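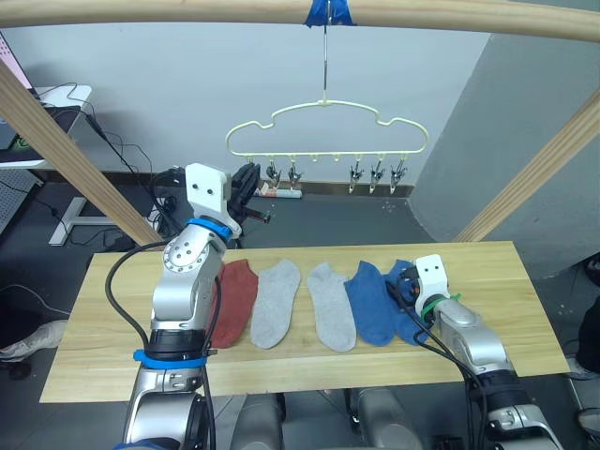
Section 2: Before You Order

Read this section before you sign anything. It covers what to buy, what to leave in the catalogue and how to arrive at a total your finance office will only query once. Unpacking starts in Section 3, and it goes better for people who did the sums first.

The Gala is a two-armed bench unit for handling small soft goods: socks, gloves, cloths, baby clothes. It is sold without a bench, a rail or anything to pick up. Buyers regularly discover the first of these on delivery day.

2.1 Choosing the job

1. Write down one job in a single sentence. "Take socks from the table and clip them to a hanger" is a job. "Help with the laundry" is a wish, and can't be costed.

2. Do the job yourself, sitting down, using only a finger and thumb of each hand. If you swear at any point, put that step in the budget as extra set-up time.

3. List everything the job touches. For the sock job this means the table, the socks, a clip hanger and something solid to hang it from. Every item on the list needs a price, including the ones you intend to pinch from home.

Note: Socks are a fair first job. They are cheap, they lie flat when asked and they come in colours that stand out from a pale table. Black socks on a black mat can wait for next year's budget.

2.2 Measuring the space

1. Allow a clear floor area of 3113 mm by 2 m. The long side runs along the front of the bench, and the odd figure comes from the Ronerholm guard rail, which is made in one length.

2. Leave 600 mm behind the bench. The arms can reach past the back edge, and will find whatever you have stored there.

3. Check for desks, shelves and loose cables inside the marked area. Move them on paper now and in person later.

4. Decide where the operator will stand, and mark that on the plan as well. Operators have feet, and plans tend to forget them.

CAUTION: Do not measure with the arms folded in the transit position. They look charming and compact that way. They will never be that small again.

2.3 The bench and the overhead bar

You may buy the Vornham bench kit or build your own. Both work. The kit costs more and comes with all its bolts.

If you build your own:

1. Use a flat, plain top with a dull finish. Shiny tops confuse the cameras.

2. Fit a bar above the bench if your job involves hanging things. A stout wooden bar on two posts will do.

3. Fix the hanger so that it can't slide or swing. The Vornham hook clamp is the approved part. Tape also holds a hook to a bar, costs next to nothing, and is what most sites are using when our engineers visit. Budget for the clamp anyway -- it looks better in front of auditors.

Note: Buy two clip hangers of the same pattern. Clips vary in stiffness between makers, and a change of hanger halfway through set-up means teaching the grip again.

2.4 What belongs in the budget

Enter each of these as its own line. Lumping them together as "sundries" invites questions.

-- The Gala unit, with both arms and the standard grippers
-- Bench and overhead bar
-- Guard rail
-- Spare gripper fingers, one set per arm
-- Cable ties, straps and sleeves
-- Test stock
-- Operator training
-- Service plan (see 2.5)

Cable ties earn their line. The arms trail cables to the grippers, and a cable that is left to please itself will sooner or later be under something. Order a pack of 40 and expect to reorder.

Test stock means items bought for practice. Do not use customers' goods. Do not use staff members' goods either, however freely offered.

CAUTION: Operator time is the largest cost in the first month and the one most often entered as zero. The Gala learns a job by being shown it, again and again, by a patient adult who could be doing something else. Put that adult in the budget.

2.5 Service plan

Bahrami supplies and services the arms. Two plans are offered.

Basic: parts by post, advice by telephone. Suits sites with someone who owns the right hex keys and knows where they are.

Full: a yearly visit, with joint covers off, cables checked and the wrists realigned. Suits everyone else.

You can move from Basic to Full at any time. Requests to do so usually reach us on the afternoon of a breakdown, when the waiting list is at its longest.

2.6 Ordering

1. Send the site plan with the order. Orders without a plan are held until one turns up.

2. Confirm the width of every door between the kerb and the bench, including the one you always forget.

3. Avoid delivery in December if you can. The crate is large, and the space you cleared for it will have a tree in it.

4. Keep the signed quotation with this manual. You will need its reference number in Section 3, step 1.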